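Drelthorpe Neighbours Help Board
Home > Aquariums and ponds > Equipment

Air tubing went hard and yellow, should I change all of it?

posted by kvam_tank, 2023-02-15
Viewed 1,885 times

Good day to everyone. I keep a freshwater tank in my flat in Flesau and the air pump stands on the shelf under it. The tubing between the pump and the air stone is now quite hard, and near the pump it has also a yellow colour. The bubbles became weaker since last June. I cleaned the air stone already, two times, and the bubbles stayed the same.

My doubts are these. Must I replace the full length, or can I cut only the bad part and put a connector? And is it a problem if the new tube is longer than necessary? In the shop they sell it only in long rolls and I would not like to throw away the rest.

Thank you in advance for your patience with my English.

2 replies

tukik
Member, 3,052 posts

Replace the full length. I have done the connector repair in the past, and I would not recommend it, for every connector is one more place where the air can escape. When one part is hard, the remaining part will normally follow after some months.

Please buy the soft silicone kind and not the cheap clear plastic, which becomes stiff again quite soon. Before you cut, lay the new tube along the path where it will go, from the pump to the bottom of the tank, and add a hand's width. Too long is not dangerous, but a long tube with many bends gives more resistance to a small pump. The tube that comes from a roll also wants to stay round. I put it in a bowl of warm water from the tap for a few minutes and afterwards it lies much more straight.
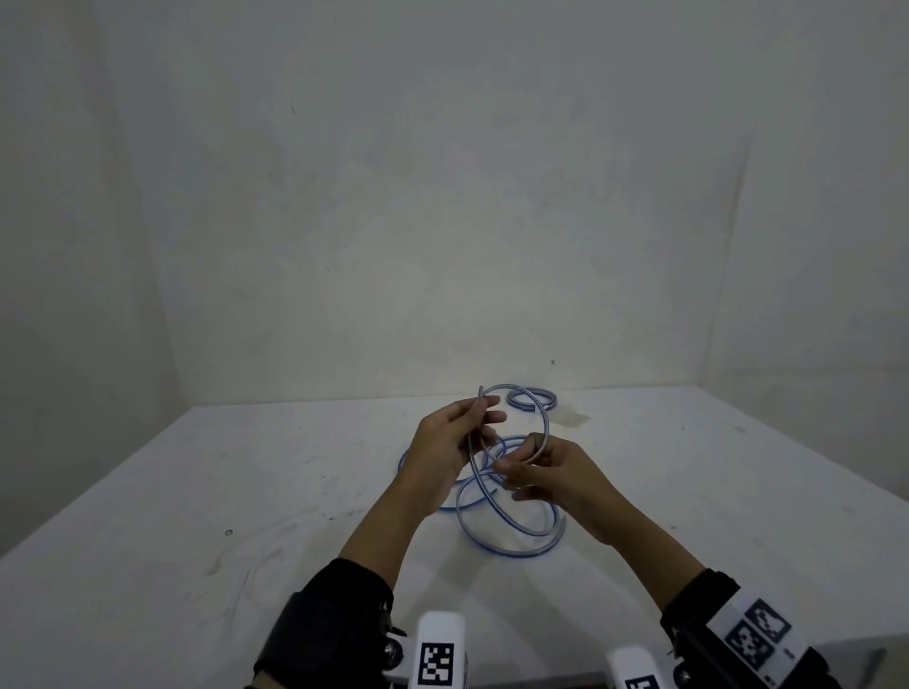

Sorting out the loops by hand, blue-striped tubing.

Do not forget the check valve. This is the small plastic piece which stops the water from going back to the pump when the electricity is off. It has a direction, normally with an arrow, and the arrow should look to the tank. If your pump is standing lower than the water, as you wrote, then you really need it. The old valve can be also the cause of your weak bubbles, so I would change it on the same day. You can test it with your mouth: the air should pass in one direction only.

The rest of the roll you can keep in a dark cupboard. Sunlight is what makes it yellow in my experience, and the same tube is useful for siphoning when you change the water.

drelthorpe_ponds
Member

Agree with the above. Did you look at the filter pad under the pump? Mine was grey like a carpet and I almost bought a new pump. My pond holds about 1,000 litres so it is a bigger pump, but I believe the small ones have a pad too.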